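Plug Loads in Older Office Buildings: What We Measured and What We Changed
Speaker notes, Festdale building services session
Chie Murakami, Stemholm

Slide 1. Title

Give name and company. Say that the talk covers receptacle loads only. Lighting and HVAC are handled in the other paper in this session. Ask for questions at the end except for questions about units, which can be taken as they come up.

Slide 2. Definitions

Plug load: any load connected through a receptacle. We count permanently placed equipment (monitors, docks, printers) and portable equipment (heaters, fans, chargers) together, then separate them in the analysis.

Branch circuit: the wiring between the final overcurrent device and the outlets. Several people in last year's session used "circuit" to mean one outlet. Say the definition out loud.

Power strip: a cord-connected multi-outlet device, with or without surge protection. The distinction matters on slide 9.

Standby load: what equipment draws when it is connected and not doing its main job. The lab definition is stricter than ours. Ours is the median draw between midnight and 4 a.m.

Slide 3. The building

Rerico owns and occupies the building. There are 155 desks on 3 floors. The original floor plan had private offices around the perimeter and a typing pool in the core. The receptacle layout still follows that plan. Perimeter rooms have outlets on every wall. The open core, where most people now sit, has floor boxes at wide spacing and very little else.

Point at the plan: the shaded part is the core. The two shaded rectangles on the north side are storage and were left out of the survey.

Do not spend time on the history of the building. If asked, the panels were replaced in a previous refit and the branch wiring was not.

Slide 4. Method

Logging was at three levels: the main feed to each floor panel, selected branch circuits, and individual outlets at a sample of desks. Branch circuits were logged with Kamata clamp units. Outlet logging used inline meters that we checked against a bench reference before and after the survey. No meter drifted enough to need correction.

Desk sample: 23 desks, picked at random within each department. We replaced one desk in the sample when its occupant moved floors during the first week. The replacement was drawn from the same department list.

Logging ran through May. This is a mild month at this site, so portable heater use is understated. Say this now, before the results, because it will be asked.

Walk-through inspection was done after hours. We recorded for each desk: number of devices, how each device reached a wall or floor outlet, cord condition, and whether any part of the path was under carpet, under furniture feet, or pinched by a panel.

Slide 5. Results, energy

Night base load was higher than the owner expected. The shape of the weekday curve is ordinary: ramp in the morning, small dip at midday, decline from late afternoon. The floor of the curve is the item of interest.

Main contributors to the night load, largest first:
- Monitors left with a live video signal, so that they never slept
- Docking stations
- Shared printers with sleep mode disabled at the panel
- Two water coolers with chillers and no timer
- Small chargers (individually trivial, and trivial in total as well)

Phone chargers get most of the attention in staff campaigns. At this site a campaign about phone chargers would have produced a saving below the resolution of the floor meters. Video signal settings were changed centrally in one afternoon.

Slide 6. Results, peak

The highest single-desk reading was 600 watts, sustained through most of a morning. The equipment was a small personal heater on its low setting plus a normal desk. No breaker tripped during the survey.

Go through the arithmetic for anyone new to it. A heater on its high setting is commonly 1500 watts. At 120 volts this is 12.5 amps. On a 15 amp branch circuit serving several desks, two such heaters exceed the rating by themselves. A breaker may carry a moderate overload for minutes before it opens, and during that time every connection in the path is heating.

Heat at a connection goes with the square of the current and in proportion to the contact resistance. A loose receptacle with worn contacts can overheat at a current well below the breaker rating. The breaker has no way of detecting this. Pause here. It is the reason for the inspection part of the survey.

Slide 7. Where the extra connections come from

Each additional strip or adapter between the device and the fixed outlet adds at least one pair of contacts per conductor. In the perimeter rooms most devices were plugged straight into the wall. In the core, the usual path was floor box, strip, adapter, device.

Adapters were there for three reasons. Bulky power supplies block neighboring outlets, so people add a short adapter to get clearance. Equipment bought abroad arrives with the wrong plug. And some adapters had been left in place after the device they served was gone.

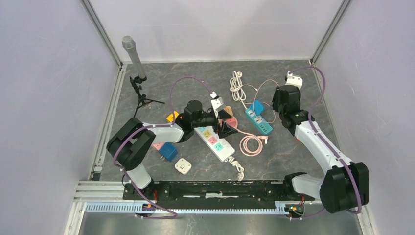 Plug adapters, cables and a white power strip.
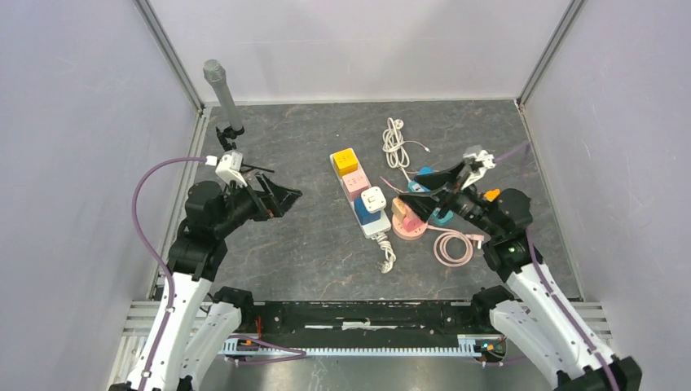

Slide 8. Inspection findings

Read the categories only. The full table is in the handout.

Strip feeding strip. Found on all floors, concentrated in the core. The instructions supplied with listed strips tell the user to connect them directly to a fixed receptacle, so this is a misuse regardless of load. Staff generally did not know this.

Cord under carpet. Found at desks placed between floor boxes. Foot traffic damages the insulation and the carpet stops heat from leaving the cord. In the worst case the jacket had flattened and the conductor could be felt through it. That cord was removed on the spot.

Strip hanging by its cord. Found where strips had been fixed to the underside of desks with adhesive tape and the tape had let go. The weight goes onto the plug and works it out of the receptacle at a slight angle, leaving part of the blades exposed.

Worn receptacles. Tested with a tension gauge. The worst group was along the cleaning route in the corridor, where vacuum cleaners are unplugged by pulling on the cord.

Missing ground pin. Found on a small number of older cords. All were withdrawn.

Slide 9. Surge protection

Short slide. Surge-protective strips use components that degrade with each event. The indicator light shows that the protective element is still connected, and says little about how much life is left in it. Many of the strips at this site were older than the equipment they protected.

Two options were costed: replacing the strips on a schedule, or fitting a protective device at the floor panel and using plain strips at desks. The owner took the second option for the core and left the perimeter as it was. The panel device is inspected with the rest of the board, and the desk strips become a simple item to stock.

Someone usually asks if both can be used together. Yes, subject to the manufacturer's coordination data. Do not go further than this without the data in hand.

Slide 10. Changes made

In order of completion:

1. Video signal and sleep settings corrected across the monitor fleet.
2. Printer sleep mode restored and locked.
3. Timers fitted to the water coolers.
4. Damaged cords and ungrounded cords withdrawn.
5. Corridor receptacles replaced with a heavy-duty grade.
6. Two additional branch circuits run to the core on each floor, with new floor boxes placed at desk positions.
7. One approved strip model, screw-mounted under the desk, with outlets spaced for large power supplies.
8. Personal heaters prohibited in the core. Requests go to facilities, who check the supply air temperature at the desk first.

Item 6 accounted for most of the cost. The slab could not be cored in the center bay, so the run there goes through a low raised section. It was unpopular with the people who had to step over it during the work.

Item 8 needed the most correspondence. A large share of the heater complaints were traced to four diffusers blowing directly at seated head height. They were re-aimed.

Slide 11. Follow-up

Logging was repeated the following May with the same meters and the same desk positions. Night base load was down 23 percent. Daytime load was nearly unchanged, as expected, given that the changes were aimed at idle equipment and at safety.

Limits to state:
- One building, one occupant
- Mild month in both survey periods
- Some equipment was replaced between surveys on the normal purchasing cycle, and part of the reduction belongs to that
- We did not separate the effect of the printer change from the effect of having fewer printers

Strip-to-strip connections had mostly disappeared. A few had returned in meeting rooms, where no new outlets had been installed. Meeting rooms are now on the list for the next phase.

Slide 12. Recommendations for similar buildings

Log before buying anything. The floor panel curve takes little effort to collect and shows whether the night load is worth pursuing.

Compare the receptacle plan with the current furniture plan. Overlay one on the other at the same scale. Any desk whose nearest fixed outlet is farther away than a standard strip cord is a desk that will end up with a chain.

Inspect after hours with the furniture accessible. Allow more time per desk than seems necessary. Ours overran on every floor.

Include the receptacle tension test. The gauge is inexpensive and the test can be done by the same electrician who checks polarity and ground.

Keep a record of approved strips, including date of issue. Write the date on the underside in permanent marker.

Slide 13. Questions

Backup slides available: meter calibration table, breaker time-current curve, handout table by floor, cost breakdown with the raised section shown separately.

If asked about occupancy sensor strips: tested at a handful of desks, removed after complaints about external drives disconnecting. No data worth presenting.

If asked for the raw logs: Rerico has agreed to release the panel data. Desk-level data is not being released. Take contact details and pass them to the Stemholm office.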